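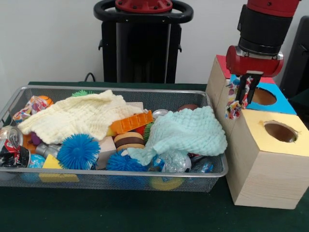
Corks crumbling on old plum brandy, rewax or decant??

Posted by Charmaine Mkhize in Spirits & Cellar, October

Hi all. Got a problem and not much time, moving house end of the month. My uncle left me his fruit brandy, mostly plum, some pear, one shelf of apricot that I don't even like. 311 bottles by his notebook, haven't checked. Most of it is Zelenák from before they switched to screw caps so it's all natural cork with a thin wax dip on top.

Opened one last night, cork came apart in three bits. Second one same. Third was fine, smelled amazing, drank some. Then I started looking at levels and a lot of them are down to the shoulder, couple are below. All were lying on their sides in a wine rack, which I now read is wrong??

So:
Do I stand them all up now or is it too late for that.
Can I re-wax over the old wax or does it have to come off first.
The low ones, is it worth putting two half bottles together or does that kill any value. One has a handwritten number on it, 693, and a guy at the Nastau fair told my uncle once it was a good one. No idea if that's true.

Not really looking to sell. Want to drink it slowly over the years and give some to cousins. Thnaks

Radek Michalík
Stand them up today, before you do anything else. Wine goes on its side, spirits don't. At 50% and up the alcohol eats the cork, that's your crumbling. Won't fix the ones already gone but it stops it getting worse.

Wax: old wax off first if it's cracked. Warm the neck in your hands, or a cloth out of hot water, and it'll peel. New wax over cracked wax just flakes off with it. Don't dip deep, a finger width past the lip is plenty. And let the wax cool a bit before you dip, I cracked a neck once with wax that was way too hot. Pear, too. Still annoyed.

Honestly for drinking bottles I don't bother with wax. New T-corks, get the synthetic ones, measure the neck first as the older Zelenák bottles came in two sizes, 18.5 and 19.5 mm going by mine. Parafilm round the join. Done. A bag of corks costs less than one bottle.

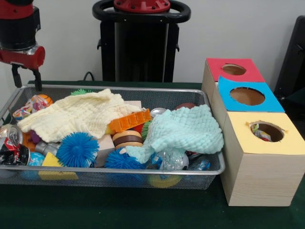 Mesh tray and cloths on the green table

Crumbled corks: coffee filter in a funnel. Rinse the filter with a splash of the brandy first or you get paper taste. Clean dry glass bottle, fill it as high as you can. Label it right away, you will NOT remember.

Putting two halves together, sure, if same fruit and same year and you've tasted both. Taste both! One flat one ruins the other.

Leave 693 alone. Stand it up, photograph the level, don't touch the wax.

Hwa-young Sun
put them in the freezer, lasts forever

Vendula Sokol
No to the freezer lol. It won't hurt it but where are you going to put 300 bottles.

Agree with Radek on most of it, not on the parafilm. It dries out after a couple of years and then you think it's sealed and it isn't. Check it every autumn if you use it. I do it when the clocks change.

What nobody has mentioned is the move. Don't move them with the old corks under any stress, so no lying in boxes, no hot car. My lot went from Veltcombe to here in the back of a van in summer and five corks pushed up. Carton dividers from a wine shop, they give them away, bottles upright, towels on top.
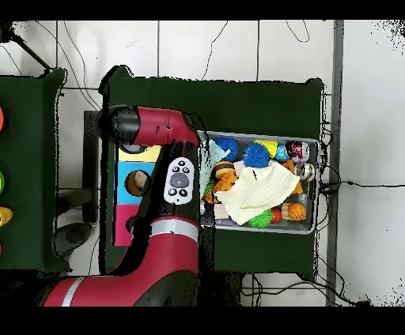 Then when you're in, dark and cool and boring. Inside cupboard is fine. People will tell you to get a cabinet, I got quoted 900 for a Musex one and it's a fridge with a nicer door, and too dry for cork anyway. Kristýna Brabec on the other board has 2,000 bottles in a plain cellar with a curtain over the window and her levels are better than mine.

The ones below the shoulder I'd drink first. Strength drops a little when it's been evaporating that long and they go soft, still nice but they wont get nicer. Start with those, cousins get the full ones.

For the handwritten number, look in the notebook? If he wrote down the count he might have written the cask too. Small distillers round Nastau used to pencil the cask on the label and some people care a lot. Post a pic of the label if you find it.

Charmaine Mkhize
All standing up now, took me till 2 am. Notebook has 693 next to "pear, second run, Zelenák senior". So not plum at all. Ordering corks in both sizes tonight, will report back on the wax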